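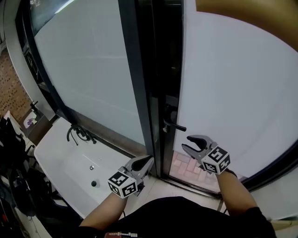 手持夹爪的开门课题：访学生项目组 Tuner

Tuner 是一个学生课题小组，成员四人，归在机器人课程的项目学分下。小组要解决的问题写在立项书第一行：用手持夹爪采集人开门的动作，训练出能在双臂机器人上执行的策略。访谈在他们的工作间进行，时间是下午三点，参加的有组长埃琳·鲍恩（Elin Bowen）、负责硬件的阿尔维尔·里斯（Arwel Rees）、负责数据处理的安加拉德·罗兰兹（Angharad Rowlands），以及指导教师塞韦里诺·马林（Severino Marín）。第四名成员埃姆里斯·福尔克斯（Emrys Foulkes）当时在调试标定程序，后半段才加入。

选题是从课程的门类任务里挑出来的。往届多数小组做桌面抓取：把杯子放进盘子，把方块叠起来。鲍恩认为桌面任务的评测方法已经比较固定，留给学生的设计空间小。“门的约束是转轴给的，”她说，“手必须沿着一段圆弧走，半径由门决定，操作的人改不了。策略如果学不到这个约束，一拉就会和门较劲，力一下子上去，评测时马上看得出来。”

他们把任务限定在杠杆式把手。圆形旋钮要求指面在旋转中保持摩擦，现有的两指夹爪做起来成功率太低，第一个月试过之后就放弃了。杠杆把手只需要下压，夹爪甚至不必完全闭合。里斯说，组里为此争论过要不要“抓”这个动作：从纯力学的角度看，用指背压下去就够了；问题在后面的拉门阶段，没有包住把手，门一回弹就脱手。最后的规程规定，操作者先让张开的夹爪对准把手，停顿，再合拢、下压、拉开。

停顿是罗兰兹要求加的。她处理第一批数据时发现，接近和合拢混在一起，分段脚本找不到边界，只能手工标。“每条都要人看一遍，我看了两个晚上，然后去改规程。加一个停顿，速度曲线上就有一个谷，脚本能自己切。”她承认这样采到的动作不如日常开门自然，执行起来也偏慢，但对课程项目来说可以接受。

夹爪本身由里斯设计，小组内部叫它 Jullo。外壳打印成浅灰色，两片弯曲的黑色指垫可以单独拆换。每只夹爪上固定一个白色立方体，表面印黑色方形标记，用来从图像里恢复夹爪的位姿。选立方体而不选单块平板，是因为手腕一转，平板就会侧对相机，检测随之中断；立方体在多数角度下都能露出至少一个面，露出两个面时解算更稳定。

记者问到精度。福尔克斯此时刚好进来，接过了这个问题。他说静态条件下的误差不是主要矛盾，麻烦在光照。门是玻璃的，白天外面亮，操作者又正对着光，曝光会被拉低，标记的白底变灰，边缘检测的结果开始跳。“自动曝光是最先关掉的东西。锁定以后好一些，但是上午标定的参数到傍晚就不合适，所以我们现在按时段存了几套。”他没有把这部分写成自动切换，理由是代码写好之前学期大概就结束了。

第二个麻烦是相互遮挡。开门是单手动作，但规程要求双手都持夹爪，左手在门打开之后去抵住门扇，让右手松开把手。两只夹爪靠近时，一个立方体会挡住另一个。小组试过三种站位，最后让操作者略微偏向把手一侧，左手放低待命，等门缝出现再抬起来。罗兰兹说，改站位之后，丢失位姿的片段明显变短，多数可以用插值补上；超过一定长度的照旧整条作废，不做修补。

数据量方面，第一阶段目标是每扇门 50 条有效示范，一共选了 7 扇门，分布在教学楼的不同位置。有的往里拉，有的往外推，闭门器的力道也不一样。鲍恩说，最初的计划是在一扇门上采足再换下一扇，后来改成轮换，每扇门每次采一小组就走。“一直在同一扇门前站着，人会形成固定的步子，手的高度也越来越一致。模型看到的变化太少，换个站位就失败。”轮换的代价是搬设备和重新标定，每换一次门大约多花一些时间，组里认为值得。

马林对学生的要求集中在记录上。他要求每一条作废的数据都写明原因，不允许只写“失败”。翻开小组的记录表，作废原因一栏里出现最多的是“标记丢失”和“线缆牵扯”。后者指的是夹爪的线缆在抬手时绷紧，把手腕往回拽，操作者会下意识补偿，轨迹上就多出一个小弯。里斯先后换过两种走线方式：沿前臂固定，线不会乱晃，但肘部弯曲时长度不够；留一个松弛的环，长度够了，又容易扫到把手。目前用的是后一种，操作者在每条开始前自己检查环的位置。

“我更愿意看到他们把这个问题写进报告，”马林说，“线缆在论文里通常只占半句话，但它占了他们两周。”他对无线方案持保留意见。小组借用过名为 Trikov 的无线模块做对比，时间同步出现漂移，图像和开合信号之间的偏差随采集时长变大，对分段影响很直接。测试记录留在附录里，方案没有采用。

策略训练由鲍恩和罗兰兹共同负责。输入是图像和两只夹爪的相对位姿，输出是一小段未来动作。她们比较了绝对坐标和相对坐标两种表示：绝对坐标在训练用的门上误差更小，换到没见过的门上就偏；相对坐标总体误差略高，但对起始位置不敏感。报告里采用后者。鲍恩说，这个结论在文献里已经有人写过，组里重做一遍是为了确认自己的处理流程没有错，结果方向一致，算是一次检查。

机器人端的测试还在早期。课程共用的双臂平台叫 Goodwin，每周各组轮流使用，Tuner 分到的时段不长。第一轮测试共执行 35 次，全部针对同一扇往里拉的门。里斯没有在访谈里给出成功率，说要等第二扇门的结果一起报告。他谈到的是失败的形态：接近阶段基本可靠，下压阶段偶尔打滑，出问题最多的是松开把手的时机。右臂松得太早，门自己关上；松得太晚，左臂已经抵住门扇，两只手臂之间产生内力，保护程序会停机。

记者问，这是否说明双手配合的示范不够。罗兰兹认为不全是数量的问题。人松手的时候依靠的是手上的力觉，夹爪采集的数据里没有这一项，模型只能从图像推断门有没有被抵住，而从图像上看，接触和差一点接触几乎没有区别。她提出在指垫后面加一个简单的压力传感片，里斯同意，前提是不改变外壳尺寸，否则标记立方体的安装位置要重新标定，之前的数据也要跟着换算。两人在这一点上还没有定稿。

对于操作者之间的差异，小组目前的做法是四个人轮流采，各人编号写进元数据。福尔克斯比其他人高，俯视角度大，把手在图像里的位置偏低；鲍恩动作最快，停顿经常不足，她的数据被分段脚本退回的比例也最高。她本人对此的解释是“规程是我写的，所以我以为自己不用看”。后来组里在采集软件里加了提示音，响过之后才能合拢夹爪。

下一步安排写在墙上的计划表里，七月前完成的有三项：第二扇门的平台测试，传感片方案的取舍，数据集说明文档。文档由福尔克斯执笔，内容包括坐标系定义、各时段的标定参数和作废规则。马林希望下一届学生能直接接着用，为此他要求文档写完后交给组外的人照着操作一遍，从开机到采完一条有效示范，中间不许提问。

访谈结束时里斯在更换指垫。他说边缘磨损以后，压把手时会向外侧滑，肉眼不太容易看出来，所以按采集条数定期更换，旧的标上日期收在盒子里，留着写报告时测量厚度。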